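Gripper Trials Working Group
Minutes of the meeting held 9 Apr 2019 at the Susenside workshop

Status: approved with one correction to item 3

1. Minutes of the last meeting
Accepted as circulated. The action on spare finger pads is closed. The action on cable routing for the left arm stays open.

2. Task and test plan
The task remains desktop PC disassembly and reassembly. Each gripper gets the same set of moves: release the CPU lever, open the load plate, lift the processor, pull one memory module, unplug one SATA cable. It was agreed to leave the four-pin 12V connector out of the first round. The latch needs more squeeze than either gripper has been set up for.

The two grippers under comparison are the Orska parallel gripper, in use since September, and the Trình, which has longer travel and a wider palm. Both run from the same Corura controller with firmware unchanged between rounds.

3. Results, first round
The group logged 166 attempts over all moves. The Orska failed 26 of them and the Trình failed 54. (Corrected: the draft had these two the wrong way round.) Most failures for both were at the load plate, where the fingers come in at a shallow angle and slide along the metal edge.

Clearance over the board was discussed at length. Members asked for finger depth to be measured from the board surface in future, not from the top of the load plate, as the two teams had been using different zero points.

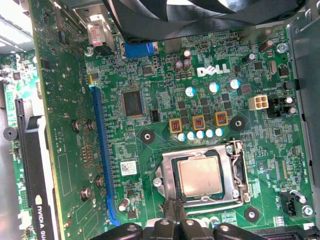
Question from the floor: Can the same fingertips be used for the lever and for the memory modules?
Reply: For now they can. The flat tips hold a module well enough, but they slip off the lever if the approach is more than 5 degrees out. A notched tip is being drawn up and will be tried on the lever first.

4. Cameras
The wrist camera gives enough detail to find the socket lever, but glare off metal parts upsets the edge detection. One member proposed a polarizing filter. Another preferred to move the lamp and see what that does before buying anything. Agreed to move the lamp.

The fixed camera is to be kept for overall timing and for checking arm spacing. It should not be used for judging contact. Its view of the socket is blocked for part of every approach from the left.

5. Fixtures
The printed tray stays to the left of the tower. There was a request to shift it closer to the case to shorten the travel. This was turned down for the second round so that the times can be compared with the first. The tower will go on being laid on its side with the panel off. 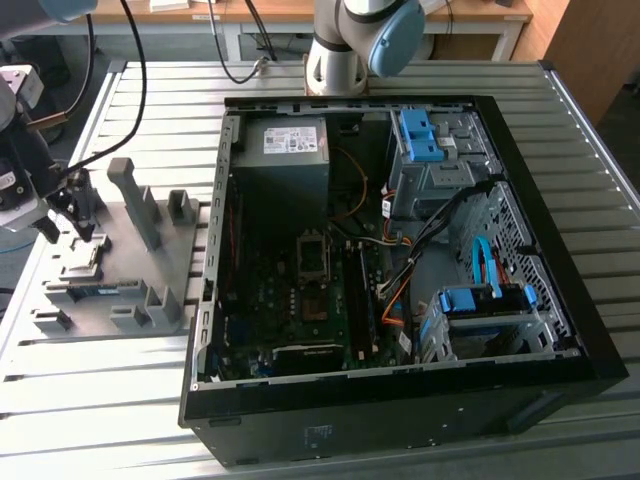
Item 5: tower on the slotted table, with the fixture tray to its left.

6. Controller
The Corura unit dropped its connection twice in one session. The logs show no error on the arm side. The supplier has asked for the full trace, and this will be sent. Until there is an answer, runs are to be saved after every move instead of at the end of a set.

A short discussion followed on force limits. The present limit is kept for the processor and memory. A higher one may be used for cable connectors, with a note in the log each time.

7. Actions
Move lamp and repeat the glare check: camera team
Print two sets of notched tips: fixtures team
Send connection trace to supplier: controller team
Rewrite the depth measurement note: both gripper teams
Left arm cable routing: carried over

8. Next meeting
To be set when the second round is finished. Results should be circulated beforehand.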